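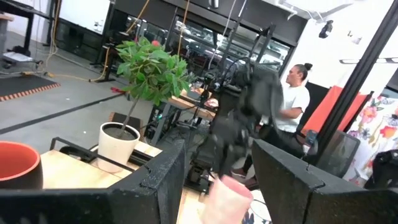
The potted tree in its white planter, orange-lined bowl beside it, flowered fabric on the far side.

The Upstairs Room at Drolenier - Gallery

Photos: Elaheh Taheri
Notes: Murdo Crichton
Page updated June 25, 2023

We moved into the upstairs room at Drolenier in January and have been adding to it a little at a time. This page has notes on the furniture and where things came from. Click on a picture for the large version.

The room

The room was a stockroom for a carpet seller before we had it. The long wall measures 3486 mm and the ceiling is at 2712 mm, which we know because both numbers were written in pencil on the inside of the door when we arrived. We left them there. They have been useful for ordering shelves.

There is one door, one radiator and a run of sockets along the long wall. The radiator works on a timer and the timer is in the office downstairs. If you are cold in the evening, ask Canan Uçar for the code. Please do not turn the valve on the radiator itself. It leaks a little when it is turned and then someone has to put a tray under it.

The floor was the first job. Eyvindur Bach and I took up the old carpet tiles over two evenings and scraped off the glue. There is still one patch near the door where the glue would not come up, and a mat goes over it.

The tree and the bowl

Hülya Canpolat brought the small tree. It lived on her landing for a few years and got too wide for it. It has a thin brown trunk and a thick head of leaves, and it does well on a table where it gets light for most of the day. The planter is white ceramic and has a hole in the bottom, so water it over the sink and carry it back once it has finished dripping. Once a week is enough in winter. In summer it wants more, and the leaves start to curl if it has been forgotten.

If the tree has to go somewhere else for a while, lift it by the planter and never by the trunk. The bowl can be moved freely. It is dark gray on the outside and orange inside, and it came from the same market stall as two others that did not survive the move. Keys, coins and elastic bands tend to end up in it. I empty it at the end of the month and put anything that looks valuable in the office drawer.

The fabric

The white fabric with the big flowers - red, orange, pink and purple, with green leaves - was bought as a remnant from Ruangrit. It was meant to be two tablecloths. Hülya held it up on the first day to see how long it was, and we decided to hang it up as it was. It takes some of the echo out of the room, and it is a good thing to look at from a desk.

It can be washed at a low temperature. Take it down with two people, one at each end. It should be ironed on the back while it is still damp, otherwise the creases stay in for weeks.

People have asked if there is more of the same print. There was none left when we went back, but Ruangrit gets new remnants in most months and the shop is happy to put pieces aside if you call.

The chair

The black mesh chair is one of a pair from an office clearance. The other one is downstairs. The height lever sticks, so lift your weight off the seat before you pull it. Chairs can go back and forth between the floors, but please carry them on the stairs. The wheels have already taken the edge off one step.

The long table
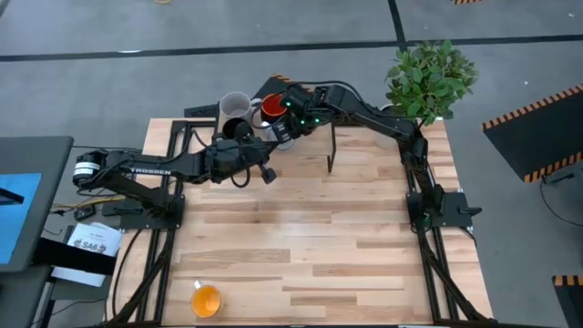

Mugs at the far end of the long table. White, black, one with a red inside, and a white cup.

The tabletop is butcher block in strips of lighter and darker wood. We ordered it from Skostitz, who cut it to 1000 mm wide for us and delivered it as far as the street door. It took 4 of us to get it up the stairs, including one of Canan's cousins, who had only come by to drop off a ladder.

It arrived unfinished. Eyvindur sanded it and gave it several coats of oil, with a day between each. The first coat disappeared into the wood almost at once. We used a clear oil because we wanted the difference between the strips to stay easy to see, and tinted samples on an offcut made them all look much the same.

Looking after the top:
- Wipe it with a damp cloth and dry it straight away.
- No bleach and no scouring pads.
- Hot pans go on the trivet from the kitchen shelf.
- Rings from cups will usually come out with fine sandpaper and a bit of oil. Ask Eyvindur first.
- It gets a fresh coat of oil every January.

The mugs

None of the mugs match. When the kitchen downstairs was set up, each person was asked to bring one they did not mind losing, and that is how we ended up with the present collection. The plain white ones are popular with people who drink tea, and the one with the bright red inside is the one visitors pick. The black one shows limescale, so it needs drying by hand.

Mugs that go upstairs have to come down again at the end of the day. There is no sink on the upper floor. The tray for carrying them is kept on top of the fridge, and it holds six if you put the handles inward.

We have also had a few offers of matching sets. Thank you, but the shelf is full.

Storage

Everything small that used to be loose on the desks now goes into boxes from Plusteck, the clear kind with clip lids. They stack well. The labels are Elaheh's, written on masking tape so that they can be changed, and she would like people to change them when the contents change. Tape and pens are in the top box.

Still to do

The door needs planing along the bottom edge. We would like a second lamp, and Murdo has a shelf half built in his garage that will go up on the long wall when he has found the right brackets. Hülya is going to take a cutting from the tree in case anybody downstairs wants one. Put your name on the sheet by the kettle.

Using the pictures

You may use the pictures on this page for noncommercial purposes with a credit to Elaheh Taheri. For print sizes, write to the office at Drolenier and say which one you want.

Back to all galleries
Next gallery: The kitchen downstairs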